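Walkers with the Posmont peace tour reached Clarus on Sunday afternoon, 3 towns behind them and four to go. Tired, sunburned, in good spirits by the look of it. They set up on the square outside the old post office and stayed till the light went.

The tour is run by members of Ji, a small meditation group that has met in the Posmont area for years. They are walking and driving between 7 towns in all, handing out leaflets, teaching the slow morning exercises to anyone who wants to try, and collecting names on a petition. The petition asks the state to take up the cases of people jailed abroad for their beliefs. By the time the folding tables went back in the van on Sunday the count stood at 578, with 331 of those signed in Clarus alone.

"We thought maybe fifty here," said Ognjen Obradović, who organized the route. "It was a holiday weekend. Then the church let out and they all came across the road at once."

It wasn't all easy going. The city had the group down for the wrong corner of the square, and a farm stand was already in it. That took most of an hour to sort out. One man argued with the leafleters for a good while about whether any of this was Clarus's business, then took a leaflet anyway. A short shower around 2 pm sent everybody under the bank awning, where the singing carried on and was, frankly, louder.

The exercise class drew a bigger crowd than the speeches. Kids in the front row, a few parents behind them, a couple of teenagers filming and then joining in. An instructor went through the first set twice and then once more for the latecomers. No charge, no sign-up — you just stood where you could see.

Speeches were short. A woman who left her home country eleven years ago talked about her brother, who is still in prison there. She gets a letter maybe twice a year. She asked not to be named in the paper because of family back home. People were quiet for that one, and the line at the petition table was longest right after it.

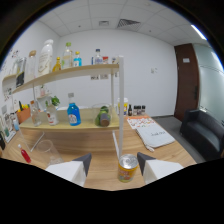 ## Where they go next

Cenora is the next stop, Tuesday. The group plans to be in the park by the library from 10 in the morning, exercises first, speeches at noon. If it rains they will move into the library's meeting room, which holds a lot fewer people, so come early.

After Cenora there are three more stops before the tour loops back to Posmont for a closing candlelight vigil. Times for those havent been set. Obradović said they will be put up on the notice boards in each town a day or two ahead, and that anybody is welcome to walk a stretch with them. Bring water and a hat. The road out of Clarus has almost no shade for the first few miles.

The petition will be handed over at the statehouse later in July. Anyone who missed the table on Sunday can still sign at the Clarus library, front desk, during regular hours. Leaflets there too, in English and Spanish, untill they run out.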